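Caring for a Light Wood Table
By Diane Bergeron

Pale tabletops show grease and water rings sooner than dark ones, so a short wipe every evening beats a big scrub in October.

Mix a teaspoon of dish soap into a quart of lukewarm water. Wring the cloth until it stops dripping and wipe with the grain. Follow with a second cloth and plain water, then dry. Skip vinegar and anything gritty.

For a white ring, lay a cotton towel over it and press with a warm iron, no steam, for ten seconds. Check and repeat. Dark rings go deeper and usually need sanding.

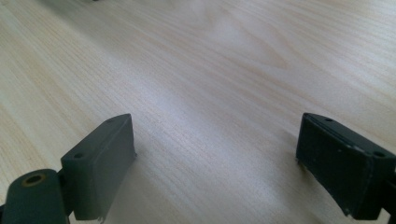
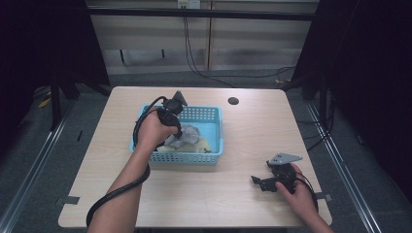

Light wood grain; second photo, cloths in a mesh basket.

Keep the table cloths apart from the ones you use on the stove. A basket with holes in the sides lets air get at them between washes. Wash them hot and leave out the fabric softener, which leaves a film.

Oiled tops want a new coat twice a year. Lacquered tops don't need oil at all. If you don't know which you have, put a drop of water on the underside. On lacquer it will bead.

816 shares | 55 comments
Get Friesen home tips by email. Sign up
Contact | © Friesen | Back to top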